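Notebook, July, started 7.40 am, kettle on

Carrying over from last page. The question Poul Hallgrímsson keeps writing on the whiteboard is "can it do a bedroom yet" and I keep rubbing it off because it isn't a spec. Today I try to make it one. Tidying a bed = pick up the rubbish off it, leave the bedding alone, put rubbish in bag. That's it. No hospital corners. No pillow fluffing, Poul.

Where we are. Sistavero arm on the bench does tins, mugs, socks (balled), does not do socks (flat). The Mestness policy has been trained on 900 hand-held demos, of which 290 are soft furnishings of one sort or another and the rest kitchen. We've been pretending the kitchen ones transfer. They sort of do for rigid things. For anything that weighs less than a biscuit it's hopeless, arm closes, lifts, goes to bag, opens, nothing was ever in there. Very pleased with itself.

Went through the bed demos this morning looking for what the person does differently. Things I noticed, no order:

- people go in low and press down a bit first, so the cloth dents and the wrapper sits up between the pads. Arm stops above the cloth because we told it the cloth is a surface. It's not a surface, it's a mattress with opinions.
- wrist angle changes late. Nearly every demo.
- nobody goes for the middle of a crumple, they go for whatever corner sticks up.
- jaws open wider than I would of thought for something that small

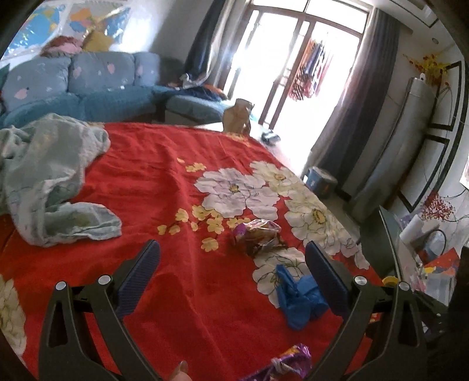 4 min read

Good one to argue over at smoko. Two foil wrappers and a blue plastic glove on a red bedspread with dirty great flowers all over it. For a person this is a five second job and you'd do it while looking for your keys. For our segmenter it's a mess: the peonies are pale and big, the glove is bunched on top of a white one, and the wrapper between the jaws has gold in it while the big flower has a yellow centre. Ran the detector on it three times at the three thresholds. Low threshold it wants to pick up the flowers. High threshold it misses the foil and keeps the glove. Middle one gets the glove, one wrapper, and a peony.

Then there's the blanket. Rumpled light blue-green heap on the left side of the bed. Is it rubbish? Obviously not. Does it look more like the glove than the glove looks like a wrapper? Colour-wise, yes. We have no label for "leave it". Need one. Writing that in capitals: LEAVE IT CLASS.

Also the balcony door at the back is blown right out. Same problem as Tsao had with the shed window last winter, the exposure goes hunting and the near stuff shifts colour. Don't think it matters for the grasp, might matter for finding the next thing. Check.

10.15. Printed bedspread trial. Op shop doona cover, big floral, thrown on the foam block. Put foil wrappers on it and a nitrile glove out of the box. Arm on Mestness weights, no changes. Results:

Glove, fine mostly. Grips it anywhere, doesn't care. Twice dragged the doona up with it, second time took the whole corner to the bag and tried to stuff it in. Had to hit the stop.

Wrapper, flat: no.
Wrapper, crumpled: 8 good ones over the morning, didn't write down the tries like an idiot. Redo with a tally.
Printed flower: attempted pick. Pinched the doona, tugged, let go, had another crack at the same flower. Poul laughed for ages. I've kept the log as it's the clearest failure we have, if it can't tell ink from foil there's no point talking about the rest.

Tried lifting the floor limit so the pads can push in. Better on the crumpled straight away, worse on the glove becuase now it gets a mouthful of cotton every time. So force threshold has to depend on what it thinks it's holding, and it doesn't know what it's holding. Circular. Maybe a little shake after the lift, cloth stays attached to the bed and rubbish doesn't. Cheap to try. Stukent gripper has the current sensing for it, ours doesn't unless we swap the driver board.

1 pm. Swapped the driver board. Lost a screw under the bench, used one from the old one. Logging at 925 Hz now, which is silly but the default and I'm not fiddling with it before the demo.

Shake test works by hand, me pulling the jaw about while watching the plot. Big bump when it's got doona, next to nothing when it's got foil. Haven't closed the loop on it.

My answer for the whiteboard as of now: no, it can't do a bedroom. It can do a plain grey blanket with a glove on it. A kid could mess up a bed faster than this thing could find the first lolly wrapper. But I reckon the pattern problem is data more than anything, we've got hardly any busy bedspreads and every real house has one.

To do
More florals, stripes, that awful tartan from the caravan.
Demos with nothing to pick up at all, so it learns to stop.
Leave-it class, blankets first.
Tally sheet!! tape it to the bench
Ask Tsao for the exposure lock script
Poul to bring back the 3 mm hex key

Foam block is still on the floor by the roller door, mind your shins.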